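Section 4. Preparing the Two-Arm Station for an Open Day

This section covers setting up the Nemarus two-arm station for visitors. It assumes the arms are already mounted and calibrated (see Section 2). Read all of Section 4 before you start. Allow 26 minutes for set-up.

4.1 Before visitors arrive

1. Switch on the controller and wait for the steady green light.
2. Log in with the demonstration account. Do not use the service account. The service account turns off the speed limit.
3. Open the Buvetti panel and load program 339. The panel shows both arms as "Ready."
4. Set the joint speed to Low.
5. Press and release the emergency stop. Both arms must report "Stopped." Turn the button to reset it.
6. Put up the floor barrier on every side that visitors can reach.

CAUTION: Keep hands off the table while the panel shows "Ready" or "Running." The arms can move without a sound or a light.

Note: If the panel shows code 769, one wrist camera is not sending a picture. Reseat the connector on that camera, then reload the program.

4.2 Choosing objects

Small cardboard boxes and pens work well. Avoid glass, open liquids, and anything with a loose strap. Put a fresh box out when the corners get soft, as the grippers lose their hold on a crushed edge.

4.3 Running the demonstration

1. Place the box in the front part of the table, where both arms can reach it.
2. Step back behind the barrier and say "Clear."
3. Press Start on the hand controls.
4. Move the arms in slowly, one at a time. Visitors follow this better than two arms moving together.
5. Close one gripper before bringing it up to the box. Use the other to handle the smaller object.

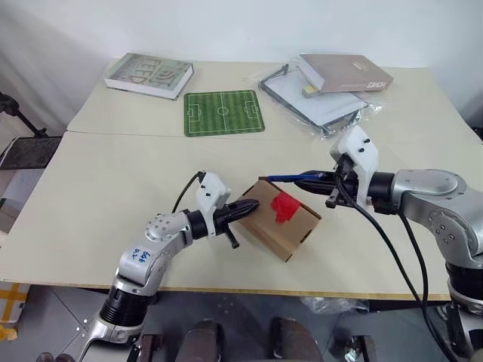
6. Hold the position for a few seconds before the next move, so people at the back can get a look.
7. Open the grippers, raise both arms, and press Home.

Note: Do not drag a closed gripper across the tabletop. It marks the surface and wears the fingertips.

4.4 Letting a visitor take the controls

One visitor at a time. The operator stands next to the visitor with a hand on the emergency stop. Limit each turn to one pick and one place.

4.5 Closing down

1. Press Home, then Park.
2. Shut off the controller.
3. Write the cycle count in the log. At over 3000 cycles, ask Anathi Buthelezi at Mudilex to book a fingertip change.
4. Report any faults to Bongani Ngubane before the next session.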